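Skillura Demonstration Recording: Cell Inspection Checklist
Site: Steditz, cell 2
Task set: Fatlow (reach into drum, grasp, withdraw)
Date of inspection: 06/03/2026
Result: pass with two open items

Mark each line OK, FIX or N/A. Comments go under the line they belong to.

Section A. Before power-on

A1. Emergency stop, operator side: OK
A2. Emergency stop, door side: OK
Button guard replaced in April. Travel checked, latches and releases normally.
A3. Floor tape and walk zone: OK
A4. Drum power disconnected and tagged: OK
Tag must be on the plug, not the outlet. Corrected during inspection.
A5. Arm base bolts, torque marks aligned: OK
A6. Cable loop at wrist: FIX
Loop rubs the sleeve when the wrist turns past its middle position. Reroute before the next session. Open item 1.

Section B. Gripper and wrist camera

B1. Finger screws tight: OK
B2. Finger pads, no tears or lifted corners: OK
B3. Grip force limit set to the Pavlović profile: OK
B4. Camera bracket, no play: OK
B5. Lens clean: OK
B6. Both fingers in view with gripper open: OK 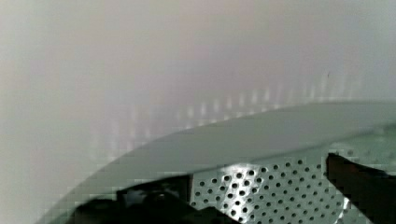 Glare inside the drum is still the main cause of rejected examples. Of 3,719 recorded episodes in the Fatlow set, 3,090 passed review; most of the rest were marked down for washed-out views at the moment of approach. Perforated metal gives a bright patch between the open fingers, nearly white, with the holes showing as crisp black circles inside it. The holes toward the far right fade to a faint dotted texture, so a small item lying there could be missed by a reviewer. Exposure is to stay locked for the whole episode. Do not switch to automatic to recover the highlights, as this changes brightness mid-reach and the episode has to be dropped.

Section C. Clearance at the drum

C1. Speed limit active inside the rim: OK
C2. Contact stop tested against the foam block: OK
Three trials, three stops.
C3. Approach path clears the rim with gripper open: OK
C4. Rim free of burrs and sharp edges: OK
Checked by gloved hand with the arm powered down.
C5. Overhead lamp position matches floor mark: FIX
Stand was off its mark. Moved back, but the clamp slips. New clamp needed. Open item 2.

Section D. Recording

D1. Clock sync between arm log and camera: OK
D2. Free disk space for a full session: OK
D3. Operator pedal starts and ends the episode: OK
D4. Failed grasps saved and labeled as failed: OK
The last export held 432 failed grasps. Keep them. An operator must not delete an episode for a missed grasp.
D5. Stopped episodes labeled with a stop code: OK

Release

Recording may resume once open item 1 is closed. Open item 2 may stay open for one session if the lamp position is checked at each break and entered in the log.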